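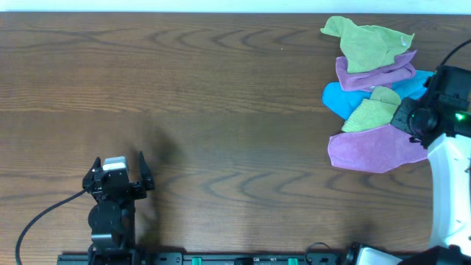
Cloth pile, gripper comparison, second part
29/08/2018

Setup is the same table and the same two arms as in June. Five cloths: two green, two purple, one blue. The pile stays at the right side of the table, so the right arm has it almost under itself and the left arm must reach across. I kept it like this on purpose, I want to see how much the distance costs us.

Grippers under test: the Plotberg fingers (our standard ones) and the Zellura fingers, which have a softer pad and a thinner tip. Controller is the Won box for both. I did not touch the gains between the two sets, only the closing force and the finger offset.

Plotberg set

44 attempts on the top cloth of the pile. In 21 of them the gripper took one cloth only. The others were mostly double picks, the top green together with the purple one which lies under it. When the purple makes a thick fold near the edge of the green, the fingers go too deep and close on both. A few times they closed on nothing, always at a thin corner lying flat on the wood.

I tried to lower the closing force. It did not help with double picks, and then the cloth slides out during the lift. I put it back to the old value.

Zellura set

Better at the flat corners. The thin tip goes under the hem if the approach is slow enough. With a fast approach the tip pushes the cloth in front of it and makes a wrinkle, and after this the point which the camera gave us is not valid anymore. We should take a new picture after every failed touch. At the moment we take it only after a lift, and I think this is a mistake in my script and not a property of the gripper.

I stopped this set early. One pad started to come loose at the lower corner and I did not want to mix results from a damaged pad with the good ones. New glue tomorrow, then again from zero. So please do not compare the two sets yet!

Camera and segmentation

The fixed camera sees the pile well when the arms are parked. When the right arm hovers over the pile it hides part of the blue cloth and of the lower purple one, and the mask for the blue comes out in two pieces. Randico's segmentation then counts six cloths. I added a rule that joins two masks of the same color if the gap is covered by the arm. It is a bit dirty, because with two greens and two purples it can join the wrong ones also. For now it works only for blue.

The two greens are not the same tone, the small one is more yellow. I can maybe use this. The two purples are harder.

Log file has 3,423 lines, of them 2,748 are good. The rest have a time stamp from the wrong clock - the Won box was restarted and lost the sync. I keep them in a separate folder, do not delete.

To do
- glue the pad, wait the full night
- new picture after each failed touch
- repeat Zellura with the same 44 start positions
- check the cable on the right gripper at full wrist turn, I heard it rubbing
- ask Plotberg if they sell a thinner tip for our fingers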